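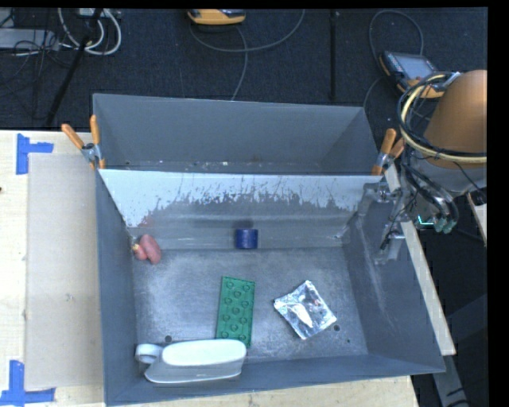
Hi Arwel,

Progress report from the Plarville tax clinic, covering up to the end of August. You asked for short and I'll try, but you know me.

We've now seen 432 people since the grant started, and most of them are dual citizens or married to one. The Wednesday evening sessions are still the busy ones (we stopped taking walk-ins after 7:30, which was not popular). Zisbridge only gets going properly once the seasonal workers are back, so please don't read too much into the low numbers there yet.

The big news is the backlog of late returns. We had 83 open files in spring and we're down to 2, both waiting on bank statements from overseas. I'm so pleased with this! A lot of these folks had never filed because they were born here, left as babies and had no idea anybody expected a return from them. Once they understand they may not owe a cent, they calm down a good deal and the paperwork goes fast.

Foreign account reports are slower. People mix them up with the tax return, or they list the savings account and forget the joint one with their mother. I rewrote the checklist twice and the second version is working better, though the Brurnotberg office still hands out the old one. I've asked them to stop.

We're also getting more questions about giving up citizenship. We don't do those cases, as agreed, so we explain that there's a fee and a final return and then send them to Fairclough. I'd like to talk about whether that's still the right line, as it eats up a fair bit of appointment time for something we aren't funded to do.

Money: we've got $4,000 left in the translation budget and I'd like to move half of it to evening staffing, if you're okay with that. Spanish and Portuguese are covered in-house now, so we've hardly touched it.

Still to do is the training day for new preparers, which slipped because I couldn't get the room. I'll send you the new date once it's booked.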